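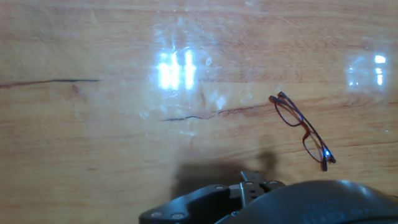 Unit 6: Comparing Grippers on Thin Objects

Handout for the lab sections. Read sections 1 through 4 before your session. Bring your team notebook and the calibration sheet from Unit 5.

1. What this unit covers

In Unit 5 you picked up blocks. Blocks have flat sides, they are taller than the fingertips, and they show up well in the wrist camera. Most grippers will do fine on blocks, so a block test says little about which gripper to buy or mount.

This unit uses thin, light and awkward objects lying on a hard table. The main one is a pair of eyeglasses with the temple arms open. You will run the same set of grasps with two grippers, the Vadine and the Kosel, on the same arm with the same wrist camera. The controller is the Gilmont, set up as in Unit 5. At the end your team writes a short recommendation.

The grade is for the quality of the comparison. A team that drops the glasses often and records it well can get full marks.

2. Why glasses are a hard object

Thin parts. The rims and temple arms are only a little thicker than a pencil lead in places. The fingertips have to come very close to the table to get any grip at all. If the height is set a few millimeters too high, the fingers close on air. If it is too low, they press on the table and the arm stops with a contact fault.

Clear lenses. With clear lenses the camera sees the table through them. In the picture at the top of this handout the wood grain carries on right through both lenses. A method that looks for a solid blob of color will find a thin outline and not much else. Depth readings on a lens are also poor. Many depth cameras will return the table surface, or nothing.

Low contrast. The frames in the picture are reddish brown and the table is a honey-colored wood with darker streaks in it. Look at the lower dark line that runs across toward the glasses. Part of it has nearly the same color as the frames. An edge detector does not know which one is eyewear.

Weight off center. The temple arms stick out a long way from the bridge. If you grip one arm near its tip, the rest of the glasses will swing down as you lift. The swing is worse with smooth fingertips.

Damage. Lenses scratch and hinges bend. Use only the practice glasses from the lab cabinet. Do not use your own or a classmate's.

3. What the wrist camera sees

The wrist camera rides with the gripper, so part of the gripper is always in view. In our picture it takes up the bottom of the view: the bracket with its screw heads on the left, the finger mechanism in the middle, and the rounded black housing at lower right. Mask this area out before you run any detection. The mask is different for each gripper, so you need to make it again after you swap.

Reflections. The glossy tabletop returns the overhead lights as bright white patches with a haze around them. There is a large one near the top center and a smaller one at upper right. Inside these patches the grain is washed out, and frames lying there would be hard to find. The patches also move as the camera moves. A spot that was clear at the start of the approach can be covered a second later.

You may use a matte mat for the first few practice grasps. The scored trials are on the bare table.

Shadow. The gripper throws a soft gray shadow on the wood below the glasses. It has no sharp edge, which makes it easy to miss by eye, but it lowers the pixel values enough to upset a fixed threshold. Use a local threshold, or compute your threshold from the masked image each time.

Glints. There is a small blue-white glint on the lower lens. Glints like this can be useful for showing that a lens is present. Do not use one as a position reference. It depends on the light and the camera angle as much as on the lens.

4. The two grippers

Vadine. Parallel jaws. Both fingertips move in a straight line toward each other and stay at the same height the whole way. This makes the height easy to set. The tips are wide, and they need clear room on both sides of the part they are closing on. The force setting is a single number in the Gilmont menu. Start at the lowest value.

Kosel. Linkage fingers. The tips swing in an arc, so they get lower or higher as the gripper closes. For a thin part, you need to know the tip height at the width where contact happens, not at the open position. The tips are narrow and will fit inside a lens rim or between a folded arm and the frame front. The force setting is a table of values by width. Load the class table and leave it alone for the scored trials.

The lab also owns a Mousavi suction cup. It is not part of the scored comparison. If you have time left, try it on the lens face and write down what you get. A curved lens may not seal.

5. Setup

Do these in order. The person running the controller should be the only one touching it.

Step 1. Put the arm in the home pose and switch the Gilmont to hold. Check that the stop button is within reach.

Step 2. Mount the first gripper. Tighten the bracket screws in a cross pattern, a little at a time. Do not force them. Tug the gripper gently by the housing to check for play.

Step 3. Load the matching tool file. The file sets the tool length. With the wrong file loaded, the fingertips may be driven into the table.

Step 4. Take one image with nothing on the table. Make the gripper mask from this image and save it under your team name with the gripper name after it.

Step 5. Run the touch-off routine at the three marked points. If the heights disagree by more than 2 mm, tell the lab assistant before going on.

Step 6. Lay the glasses down with the temple arms open. Use the placement card to set the angle.

Step 7. Take a start image at the look pose. Every trial needs one.

6. Grasp types

Grasp A, bridge. Close on the bridge between the lenses, with the jaws across it. The bridge is near the balance point, so the lift should be steady. The space on either side is small.

Grasp B, temple arm. Close on one temple arm, near the hinge. The approach is easy and there is plenty of room, but the glasses can rotate in the grip.

Grasp C, rim. Close on the outer edge of one rim, with one fingertip inside the lens opening and one outside. The inside fingertip will sit above the lens, so it must not go down as far as the table. Use the practice glasses with the lenses removed for your first tries at this one.

The placement card has two angles. In the first, the glasses lie square to the arm base. In the second, they lie on a diagonal, as in the picture. For the diagonal you will have to turn the wrist to line up the jaws. Check for cable slack before the first turn.

7. Scoring a trial

Write one line per trial. Use these words and no others for the result:

Held: lifted to the check height and still in the grip when the arm stops.
Slipped: lifted off the table, then moved in the grip or fell.
Missed: the fingers closed without lifting anything.
Fault: the controller stopped the motion.

Also record the grasp type, the angle, the gripper, the force setting, and whether the target part was in a reflection at the look pose. If the glasses shifted before the fingers closed, add the word "pushed." Pushing is common with the wider tips and does not count against a trial that ends in Held.

Do not repeat a trial because you did not like the result. Repeat it only if somebody bumped the table, or if the wrong tool file was loaded. Write the reason on the line and keep the old line.

Across all sections last term, teams logged 186 scored trials. The most common recording mistake was leaving the force setting blank after it had been changed. Those lines could not be used.

8. Reading your results

Compare like with like. A Held rate for the Vadine on Grasp A can be set next to a Held rate for the Kosel on Grasp A at the same angle. Adding all grasps together hides the differences you came to find.

Separate seeing from gripping. If the camera put the target in the wrong place, the gripper never had a fair chance. Go back to the start image for each Missed trial and mark where the detector put the grasp point. If it landed on a grain line or at the edge of a reflection, list that trial as a detection error and keep it out of the gripper totals. Report the number of trials you moved.

Look at Slipped trials one at a time. Rotation about the fingertips points to the contact area or the grasp location. Straight sliding points to the force or the fingertip surface. They call for different fixes.

With a small number of trials, a difference of one or two results means little. Say so if that is your case.

9. What to hand in

One report per team, no more than 2 pages, plus the trial log. The report should have:

Your results table, by gripper, grasp type and angle.
One start image where detection worked and one where it failed, each with the detected grasp point marked.
A recommendation for one gripper for thin objects on this table, and one change to the lighting or camera position that you would make first.
Any trials you removed, with the reason.

10. Questions to discuss in section

Would you move the lights, move the camera, or change the table surface? Which of these could you do in a customer's kitchen?

If the glasses are folded, which grasp types are still possible with each gripper?

How would you find the direction of the temple arms if one of them lies along a dark grain line?

The Kosel costs more time to set up. How many objects would you have to handle before that time is paid back, and what would you need to measure to answer that?

Logs are due at the end of your session. Reports are due at 5 p.m. the day before the Unit 7 lecture. Return the practice glasses to the cabinet with the arms folded.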